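**Flastura opens August budget round for shared kitchen robot cells**

Flastura will take orders in August for Vuvar, a planning and purchase package for food-service operators who want to test arm-based counter work before they commit to equipment. The package pairs a simulated kitchen with a fixed-price quote, so buyers can set reach, counter layout and gripper choice before signing for an arm.

Seventeen sites have asked for quotes so far. Most are small commissaries and school kitchens with one counter to spare and a single budget line to cover it.

"The arm is the easy part to price," said Ayana Moges, head of product at Flastura. "Mounting, floor work and staff hours are where budgets slip. We want those on the sheet in the first meeting." 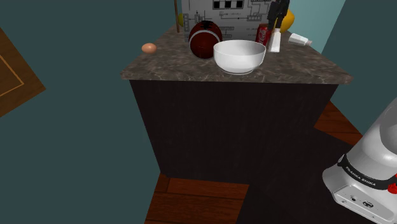

*Simulated counter layout with a Franka Emika arm, gripper lowered beside a soda can.*

Each buyer gets two layout reviews. In the first, Flastura places everyday items on a virtual counter and checks whether the gripper can get to them past their neighbors. Small, upright items standing close to a can or a bowl take the most time to plan for, and they often decide which fingers a buyer orders.

The second review covers cost. It lists the arm, the base, power, spare fingers, training and a service plan as separate lines — buyers may strike any of them except the base. Planning licenses start at $500 per site and are credited against hardware ordered within 80 days of the second review.
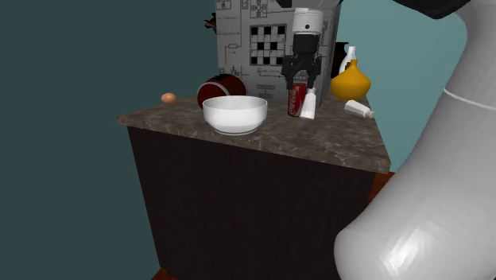
*Gripper closed on a small white bottle next to a Coca-Cola can, simulated view.*

Negash, a catering supplier, used the package to plan equipment for its prep kitchen. "We went in asking for two arms and budgeted for one," said Selorm Arthur, operations manager at Negash. "The rest went to counter changes and training."

Installation will be handled by Skusar, which also provides the service plan. Lead times will be confirmed with each written quote — hardware prices are held until the 80-day credit period ends.

Operators can request a first layout review through their Flastura sales contact. Counter dimensions and a list of items to be handled should be sent with the request.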